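About Hudier

Hudier designs, builds and supports two-armed robots for shops, market halls and food distribution. The company was founded by Heikki Hakala and Oona Ruotsalainen, who had worked together on packing equipment and saw how much handling of fresh food was still being done by hand, often early in the morning and often by people who were needed elsewhere. Our workshop and offices are in Birkach.

Our main product is the Vukia, a mobile robot with two arms and two multi-fingered hands. It is intended for the ordinary tasks of a produce department: moving fruit from a crate to a shelf, filling gaps in a display and returning stock to the back room at the end of the day. Customers may purchase the Vukia outright or receive it as part of our service plan.

What We Do

Fresh produce is a demanding subject for a machine. A carton has straight sides and a known weight. A bunch of grapes has neither, and no two are alike. It must be held firmly enough to travel and gently enough to arrive in a condition that a shopper will accept. Our engineering work has therefore concentrated on the hand, the wrist and the small corrections of the arm in the last few inches before an item is set down.

The Vukia works at the displays a store already owns. We do not ask customers to replace their racks, tables or crates with special fixtures, and we do not ask them to give up the flowers and greenery that make a department pleasant to visit. During installation, our staff record the layout of the department together with the store's own team and agree on which shelves the robot will serve.

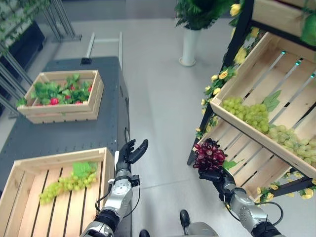
Tilted crates receive particular attention in our training program. Fruit placed on a slope will settle toward the front, and the robot must choose where to release it so that the bunches already on display are left undisturbed. Operators can set a preferred order for each crate, and the same controls are used to tell the robot that a crate should be left alone.

The Service Plan

The service plan is offered at 2,499 euros per month for each robot. It includes:

Delivery and installation at the customer's site
Training for store staff, held on the shop floor
Software updates and replacement of worn finger parts
Telephone support during store opening hours
A scheduled visit by a Hudier technician twice a year

The minimum term is seven months. Customers who wish to purchase the robot during the term may do so, and part of the fees already paid will be credited toward the price. Details are set out in the written offer that each customer receives before signing.

Before any agreement is made, we carry out a site review. A member of our team visits the department, measures the aisles and the reach to the upper shelves, and prepares a short report. Some sites are not suitable. Narrow aisles, steep ramps and very high shelving remain difficult for the Vukia, and in these cases the report will say so plainly.

Testing and Standards

Each new task is practiced in our demonstration area before it is offered to customers. A task is released only after the robot has completed it 100 times in succession without a dropped item. The rule was introduced by Ms. Ruotsalainen and has delayed more than one release, including the handling of soft berries, which is at present available on a trial basis only.

The robot is supplied with a stop button on the base and a second, portable stop button for the supervising employee. We require that a trained employee be present in the department whenever the arms are in motion. Routine cleaning of the hands is the responsibility of the store, and instructions are provided in the operator's manual.

Our People

Mr. Hakala leads the company and is responsible for mechanical design. Ms. Ruotsalainen directs software and testing. They are supported by a small staff of engineers, technicians and trainers, several of whom came to us from the grocery trade and continue to advise on how a display should look when the doors open at 7 a.m.

Replacement parts for the hands are produced by our partner Lehtinen, which has supplied the company since the first working model. New finger designs are reviewed jointly by both firms – usually each October, when the year's wear reports from customer sites have been collected.

Visiting Us

Retailers, schools and members of the trade are welcome to see the Vukia at work in Birkach. Visits are arranged by appointment and last some two hours, including time for questions with a trainer. Visitors are asked to wear closed shoes and to remain behind the floor markings while the robot is operating. Requests may be sent through the contact form on this site, with a brief note on the kind of store or department concerned.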